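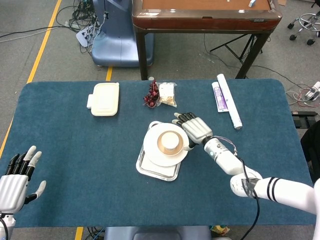 Cup and tray on the blue-green felt.

17 October 2021

I quit coffee in April and said I would write something once I was sure it had stuck. I think it has. A few people have asked how I did it, and my sister has asked twice, so I am putting it all in one place. It is long and most of it is about tea.

First, the reason. I was drinking coffee from the time I got up until the middle of the afternoon, and I was sleeping badly. My doctor did not tell me to stop. She asked how much I drank, I told her, and she wrote it down without saying anything. I went home and thought about that for a week or so and decided to see what would happen if I cut it out.

I did not taper. I would not recommend doing it my way. I had a headache by lunch on the first day and it stayed through the next two. I was short with people at work. Milagros Sarmiento, who shares my office in Hustport, started closing the door between our rooms when she made her own cup, which was kind of her, though the smell came under the door anyway. By the end of the week the headache was gone and what was left was mostly boredom. I had never noticed how much of my day was arranged around getting up to pour something.

That was the real problem. I didn't miss being wide awake. I missed having a thing to do with my hands at ten in the morning. Water did not work. I tried hot water with lemon and it was fine, but I never once looked forward to it.

So, tea. I grew up in a house where tea meant a box at the back of the cabinet for when somebody had a cold. The bags had strings on them and they all tasted of the box. I bought the same brand out of habit and drank it for two weeks and disliked it. Then I mentioned it to Shahnaz Khan from my walking group, and she asked me how I was making it. I said I put the bag in the cup, added water from the office machine, and took the bag out when I remembered. She said that was three mistakes, and then would not tell me what they were until we got back to the cars.

The first was the water. The machine at work gives you water that is hot enough to drink but not hot enough to make black tea. It needs to have just boiled. The second was time. I was leaving the bag in until it was cold, and a black tea bag wants 4 minutes, less if you take it without milk. The third was the tea itself, which had been sitting in an open box next to the cinnamon.

I bought a kettle for the office. It is a plain electric one, a Brynjólfsdóttir, white plastic with a lid that sticks. I don't love it, but it boils quickly and it was on sale. I have a better one at home that lets you set the temperature, and I use that for green tea. If you are only ever going to drink black tea you do not need one like that. Save your money.

After the kettle I started buying loose tea. There is a shop in Tavton called Drestari that sells it by weight out of big tins, and I drive over there every month or so. It's a narrow place with a counter down one side. They let you smell everything before you buy. Dilruba Saha works the counter most of the times I have been in, and she has steered me away from expensive things more than once. The first time, I asked for the best one they had. She asked what I ate for breakfast. I said toast, usually with peanut butter. She sold me a cheap Assam and told me to come back when it was gone.

It was the right tea. It is strong and a little like malt, and it takes milk well. I still drink it most mornings. I have tried a lot of others since then, and here is where I have ended up:

Assam, first thing, with milk. No sugar now, although I used some in the beginning.

Darjeeling, late morning if I am at home. I don't put milk in it. It goes bitter fast, so I set the timer on the stove and stand there.

A roasted green tea in the afternoon. I did not expect to like it. Regular green tea tastes like the water from a pot of spinach to me, and I have given up pretending otherwise. The roasted kind tastes closer to toast or nuts. I drink it cooler than the black teas.

Mint in the evening. Jahangir Uddin next door has it growing all along our shared fence, and he has told me to take as much as I like. I think he would be glad if I took the roots too. I rinse a handful, tear it up, and pour boiling water over it. Dried mint is all right in winter but the fresh is much better.

I also tried the smoky one, lapsang souchong. I know people who love it. I got through half a cup and gave the rest of the packet to Milagros, who gave it back.

On equipment, I would say you need very little. A kettle, a cup you like, and a basket strainer that sits down inside the cup and has room for the leaves to open up. I started with one of those little metal balls on a chain and it was a nuisance. The leaves pack tight inside it and the clasp comes open. The basket was cheap and I have had no trouble with it. I do have a teapot, a brown one that was my aunt's, and I use it when somebody comes over. For one person it is more washing up than I want to do.

Spend a minute thinking about the cup, though. I had been using a wide mug with thick sides that I was given at some conference, and the tea was lukewarm before I was halfway down. A taller, narrower one keeps its heat longer. Warming it first with a splash from the kettle makes more difference than I would have guessed. I skipped that step for months, thinking it was fussy.

Keep the tea in a tin with a tight lid, away from the stove. Mine was over the stove for a while. Steam gets into everything up there. I lost most of a bag of the Darjeeling that way, and I was annoyed about it — it was not a cheap bag.

Some people will want to know about the caffeine, and yes, there is caffeine in black tea. I didn't give that up and wasn't trying to. I am getting a good deal less of it than I was, and none after three or so in the afternoon apart from whatever is in the roasted green. I fall asleep faster. I still wake up in the night sometimes, but I go back to sleep. I can't say for certain that the coffee was to blame. I also started walking in the spring and I turned the heat down in the bedroom, so make of it what you want.

The money has come out close to even. I used to stop for a coffee on the way in on top of what I made at the office, so I save that. Then I go to Tavton and spend it. I bought a small packet of something at Drestari in August that I would rather not put the price of here. Oanh Đỗ, who was with me, bought the same thing, so at least there were two of us. We had agreed to keep it for a special occasion. She opened hers in the car to smell it and drank it that night. Mine lasted until the following weekend. It was very good and I won't be buying it again.

I have had coffee since April, in case anyone thinks I am strict about it. I had one at a wedding and one at the airport. The wedding one was weak and I barely noticed it. The airport one made my hands shake. It was a large, and I drank it fast on an empty stomach, which I used to do every day of my life without thinking about it.

The thing I did not plan on is that I take longer breaks now. With coffee I poured it and went straight back to my desk. Tea makes you wait by the kettle, then wait again while it sits. At first I brought my phone in and looked at it the whole time. Lately I leave it on the desk. There's a window in the office kitchen that looks onto the parking lot and a row of maples behind it, and they have been turning all month. Milagros comes in to make her coffee and we talk a little about her daughter's college applications, or about the copier.

If you want to try it, my advice is to cut back slowly over a couple of weeks and get the water properly hot. Buy the smallest amount of anything the shop will sell you. And if you have a decent recommendation for something without caffeine that is not mint or chamomile, leave it in the comments. I have tried rooibos and I am undecided. Oanh says I need to brew it longer, so I am going to try that this week with the last of what I have before I throw it out.

This site uses cookies to remember your settings and count visits. By continuing to read, you agree to their use. Accept | Manage preferences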